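18. Juni

Wieder schlecht geschlafen, dabei hatte ich gestern Abend brav die zwei Kapseln Clandeo genommen. Young-sook Lim schwört darauf, seit sie im Mai damit angefangen hat. Sie schwört allerdings auch auf Mondwasser.

Auf der Packung steht etwas von 777 Milligramm »Ruhekomplex«. Was soll das sein? Baldrian ist drin, Hopfen ist drin, der Rest bleibt Geheimnis der Firma. 30 Kapseln, also reicht es für fünfzehn Nächte, und dann darf man nachkaufen. Der Beipackzettel empfiehlt, abends kein helles Licht und keinen Kaffee mehr zu haben. Ja, danke, damit schläft wohl jeder besser, auch ohne Kapsel.
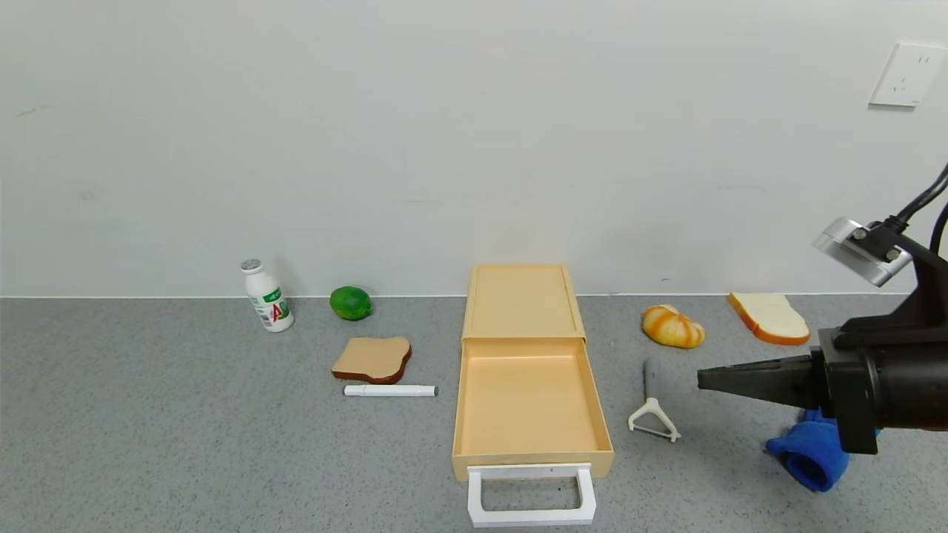
Woran würde ich überhaupt merken, dass das Zeug wirkt?

An einer einzelnen guten Nacht jedenfalls nicht, die hatte ich vorher auch ab und zu. Ich müsste Wochen mit und ohne vergleichen und alles aufschreiben, auch den Wein bei Lindqvist am Freitag.

Werde ich natürlich nicht durchhalten. Um vier wach gelegen und den Vögeln zugehört, dann bis sieben gedöst. Heute kein Mittagsschlaf, auch wenn Sonntag ist. Die Packung mache ich noch leer, bezahlt ist bezahlt.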